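Blog > Visitas > Puertas abiertas en Datidico

El sábado me planté en Datidico a las diez menos cuarto, con un café en la mano y muchísimas ganas. Llevaba desde agosto detrás de una de sus jornadas de puertas abiertas (se apuntan 200 personas y las plazas vuelan) y por fin me tocó.

Empezamos en la sala Osura, la de las pinzas. Tekle Chala nos dejó tocar una mano desmontada y contestó a todo, incluso a los niños, que preguntaban bastante mejor que los mayores. La mano completa pesa 900 gramos, ¡yo le habría echado el doble!

Luego pasamos al piso de pruebas, que era lo que yo quería ver. Es una vivienda montada dentro de la nave, y al robot le tocaba la colada: llevar la ropa hasta la lavadora sujetando una bandeja de plástico con las dos manos.
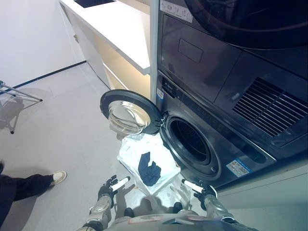

Un calcetín oscuro, la puerta abierta de par en par y todos callados mirando. Me encantó lo cerca que se ve trabajar a las manos, con esos dedos blancos apuntando hacia dentro a cada lado de la bandeja. Helge Sæther nos contó que la ropa pequeña y arrugada es de lo más difícil, porque nunca cae dos veces igual, y que a ella le interesa más un calcetín que una caja de 20 kilos.

Lo práctico

La visita dura toda la mañana y es gratis, pero hay que reservar. Se entra por la puerta de Engström, al fondo del aparcamiento; en el telefonillo se marca 3030. Llevad calzado cómodo y algo de abrigo para la nave. La próxima jornada será en el edificio Grasora y ya he pedido plaza.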